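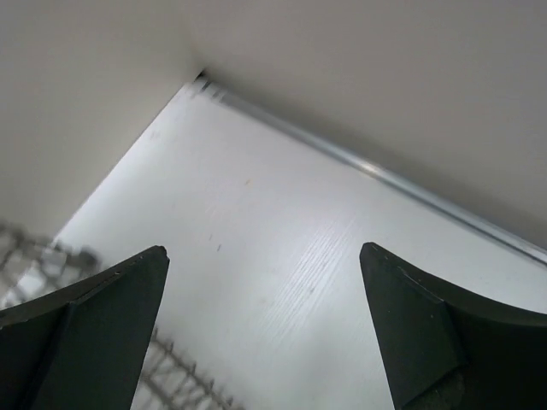

Wrist camera view, Duslow fingers open over the shelf.

Review: Duslow gripper fingers and the Akico wrist camera
June 10, 2021

I've been running the Duslow fingers on our two-arm dish setup since May, and I like them a lot more than I expected to! We had the stock Bassey set before. Those were fine on blocks and cups, but a thin plate rim would slide right out of them.

The shape is what sells it for me. The tips are cut at an angle, so on the wrist camera you get a clear look at what's between the fingers before you close. With the Bassey set I was mostly guessing (and bumping into things). The matte finish helps too, no glare back into the lens even over a bright white shelf.

I logged 309 plate grasps with the Duslow fingers and dropped 2. Very happy with that. Fitting them took me about 107 minutes for both arms, most of it spent redoing the camera calibration.

The Akico camera is good, with one gripe. Anything in the background goes soft, so the wires of a rack turn to mush until you get near them. I keep a fixed camera over the work area as well and wouldn't want to go without it, especially with both arms reaching into the same rack. 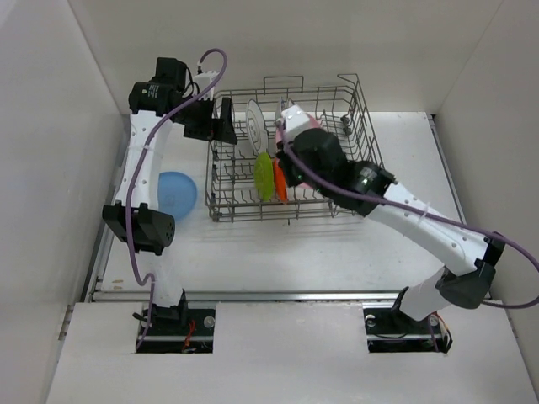
Ruludano wrote in the comments that the fingers wore down at the tips after 3,805 cycles on ceramic, and asked if mine were showing it yet. Not so far, but I'm nowhere near that many, and nearly all my plates are thin. I'll swap the left and right pairs next month and check them under a lamp.

Would I buy them again? Yes, and I'd get a spare set in the same order, shipping was slow. Next up is bowls, which I suspect will be harder on the angled tips.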